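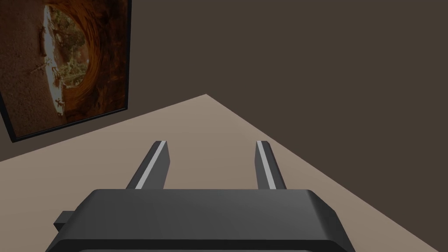
A gripper with its two fingers apart, in a computer-rendered view.

There are 185 steps between the river and the old market in Vernmont, and I have climbed them with a bag of plums in each hand more often than my knees would like. My grandmother did it in her church shoes (she would want that mentioned). She always bought too much fruit, and April was the month when she finally opened the last jars from the summer before, to make room for the new ones.

Her preserves lived on a cellar shelf, 20 jars to a row, with the dates written on strips of bandage tape. Plum was for guests. The rhubarb was so sour that my uncles ate it on a dare, and I still can't make mine taste like that, however little sugar I put in!
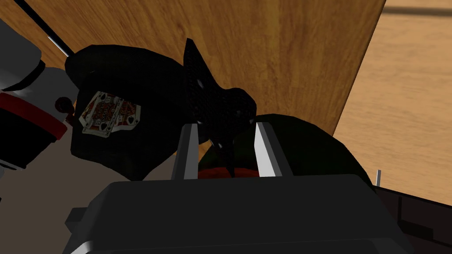
These days I go over to Skilstead for my jars, where the hardware store still sells the kind with glass lids and lets you pick through the box for good ones. I bring home nine at a time, which is what fits in the bicycle basket if you wrap them in a towel. Then I put the big pot on, turn the radio up, and let the windows steam over until supper.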